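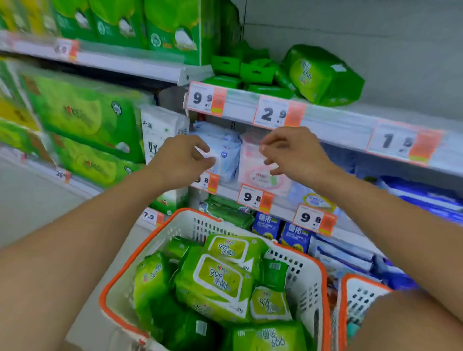

마트 물티슈 코너, 양손에 봉지 하나씩

Dalulow 그리퍼 키트를 집에서 조립해서 한 달 좀 못 되게 굴려 봤어요. 후기가 너무 없어서 저도 사기 전에 한참 헤맸거든요. 혹시 저처럼 딱딱한 블록 말고 말랑한 물건을 집게 하고 싶은 분 계시면 참고하시라고 길게 씁니다. (진짜 길어요. 급하신 분은 맨 아래 장단점만 보셔도 돼요.)

일단 제가 만들려던 건 다용도실 선반 정리용 로봇팔이에요. 집에 물티슈랑 휴지 봉지가 늘 굴러다니는데, 바구니에서 하나씩 꺼내 선반에 올려 주는 팔이 있으면 좋겠다 싶었어요. 팔 자체는 작년에 만들어 둔 게 있었고 문제는 끝에 달 손이었죠. 원래 쓰던 평행 집게는 종이 상자는 잘 집는데 물티슈 앞에서는 완전 바보가 됩니다. 가운데를 꾹 누르면 양 끝이 축 처지고, 끝을 잡으면 내용물이 반대쪽으로 쏠리면서 휙 돌아가 버려요. 비닐은 또 왜 그렇게 미끄러운지!

그래서 Flillcombe 온라인 숍에서 139달러 주고 Dalulow를 샀어요. 손가락 두 개짜리인데 마디마다 줄이 들어가 있어서 물건 모양을 따라 감기는 방식이에요. 제어 보드는 따로 사야 해서 Akar 보드를 썼고요. 키트에 보드가 들어 있는 줄 알고 주문했다가 상자 열고 잠깐 멍했습니다. 상품 페이지 아래쪽에 작은 글씨로 적혀 있긴 하더라고요. 글씨 좀 키워 주세요, 제발.

조립은 부엌 식탁에서 시작했다가 나사를 하나 냉장고 밑으로 보내고 나서 Bae 공방으로 짐 싸서 옮겼어요. 집 근처 공용 작업실인데 작은 바이스랑 납땜 자리가 있어서 이런 작업 하기엔 훨씬 낫습니다. 설명서는 그림 위주라 앞부분은 술술 넘어가요. 그러다 줄 거는 부분에서 갑자기 그림이 불친절해집니다. 어느 구멍으로 들어가서 어느 구멍으로 나오는지가 안 보여요. 저는 왼쪽 손가락을 거꾸로 걸어서, 닫으라고 하면 혼자 활짝 펴지는 손을 만들었습니다. 옆자리에서 드론 프레임 깎던 Valentin Courtois 씨가 보더니 줄에 유성펜으로 눈금을 찍어 가면서 걸어 보라고 하더라고요. 그렇게 하니까 바로 됐어요. 이 글에서 딱 하나만 가져가신다면 이 눈금 팁을 가져가세요.

조립 끝나고 전원 넣기 전에 줄 장력 맞추는 데도 꽤 걸렸어요. 너무 당기면 모터가 계속 낑낑대고, 느슨하면 끝마디가 안 감겨요. 저는 손가락을 다 폈을 때 줄이 살짝 튕겨지는 정도로 맞췄고 이후로는 두 번만 다시 조였습니다.

그다음이 물건 고르기인데 이게 은근 재밌었어요. 물티슈라고 다 같은 물티슈가 아니잖아요. 99% 살균이라고 적힌 초록색 봉지처럼 하얀 뚜껑이 달린 게 있고, 주머니에 넣는 납작한 것도 있고, 휴지 쪽은 또 비닐 안에서 푹신하게 눌리고요. 마트 가면 저도 모르게 손가락을 관찰하게 됩니다. 한 손은 엄지가 밑으로 들어가고, 다른 손은 엄지가 위로 올라오고. 우리는 생각도 안 하고 하는 건데 로봇한테 시키려면 이걸 다 정해 줘야 하니 머리가 아파요.

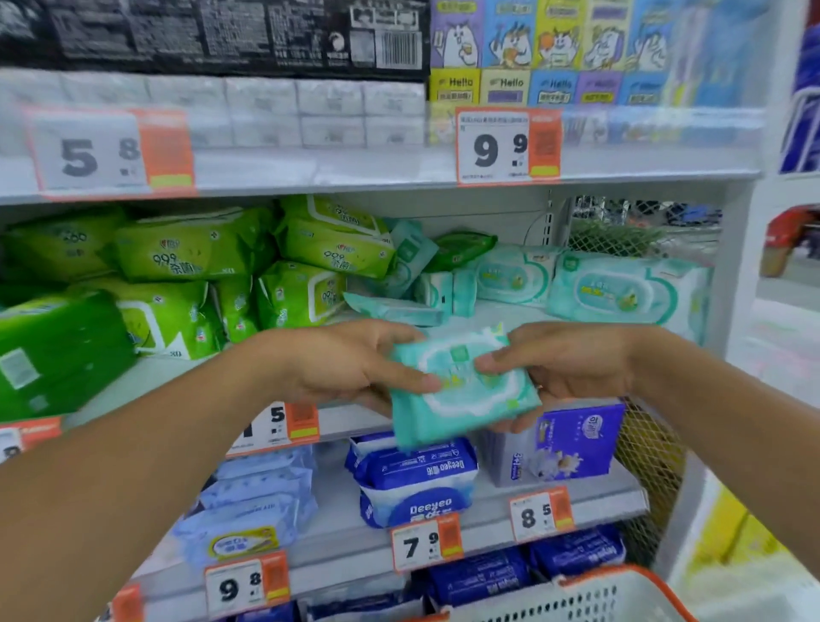
그래서 제 설정은 이렇게 갔어요. 봉지 긴 쪽을 위에서 잡되 한가운데보다 살짝 뚜껑 쪽으로 치우치게. 뚜껑이 있으면 거기가 그나마 빳빳해서 손가락이 걸릴 데가 생기거든요. 작은 휴대용은 그냥 옆에서 감싸 쥐는 게 나았어요. 뭉쳐서 쌓인 더미에서 꺼내는 건 아직 어렵습니다. 비스듬히 포개져 있으면 위에 걸 집으려다 밑에 깔린 봉지 모서리까지 같이 물고 올라와요. 처음엔 힘이 부족한가 싶어서 계속 세게만 돌렸는데, 손가락 내려가는 깊이를 줄이니까 확 좋아졌어요.

집기 횟수는 Akar 보드에서 로그로 남겼는데 어제까지 2,437회예요. 제가 봐도 좀 집착 같네요 ㅎㅎ 가동 시간은 다 합치면 48시간이 넘고요. 그동안 모터가 나간 적은 없고, 손끝 고무 패드는 오른쪽이 먼저 닳아서 한 번 갈았습니다. 여분 패드가 키트에 들어 있는 건 칭찬해요. 패드 붙이는 양면테이프는 별로예요. 여름에 다용도실이 더워지니까 슬금슬금 밀려서 결국 실리콘 접착제로 다시 붙였어요.

소음 얘기도 해야겠네요. 닫을 때 '지이잉' 하는 소리가 생각보다 큽니다. 공방에서는 몰랐는데 집에 가져오니까 거실까지 들려요. 밤에는 못 돌립니다. 속도를 낮추면 소리는 줄어드는데 대신 봉지를 잡는 동안 팔이 미세하게 떨려서, 저는 그냥 낮에만 써요.

비닐 재질 차이도 타더라고요. 번들거리는 얇은 비닐은 패드에 찰싹 붙어서 잘 들리는데, 놓을 때도 안 떨어져요. 선반에 올려놓고 손을 폈는데 봉지가 손가락에 매달려서 따라 나오는 거 보면 진짜 허탈합니다. 패드에 베이비파우더를 아주 조금 묻히니까 나아졌는데 며칠 지나면 또 묻혀야 해서 귀찮아요. 더 좋은 방법 아시는 분 댓글 좀 부탁드려요.

고객 응대는 한 번 겪어 봤어요. 나사 규격이 설명서랑 달라서 Flillcombe에 메일을 보냈더니 다음 날 답이 왔고, 맞는 나사를 무료로 보내 줬습니다. 설명서 고치겠다는 말도 있었는데 아직 홈페이지 파일은 그대로네요.

좋았던 점: 말랑한 봉지를 찌그러뜨리지 않고 감싸 쥠, 여분 패드 포함, 부품 마감이 깔끔해서 사포질할 일이 거의 없음, 답장이 빠름.

아쉬운 점: 보드 별매, 줄 거는 설명이 부실함, 소음, 패드 테이프.

별점은 다섯 개 만점에 네 개 줄게요. 보드 별매를 제가 제대로 안 읽은 건 제 탓이니 그걸로는 안 깎았고, 한 개는 순전히 설명서 때문이에요. 상자나 블록만 집으실 거면 굳이 이거 안 사셔도 되고 싼 평행 집게로 충분해요. 저처럼 물티슈, 휴지, 과자 봉지 같은 거랑 씨름하실 분한테는 권합니다. 휴지 큰 묶음은 손가락 벌어지는 폭이 모자라서 아예 시도를 못 했어요. 긴 손가락 옵션도 판다길래 장바구니에 담아 놨는데, 써 보게 되면 이 글 밑에 이어서 쓸게요.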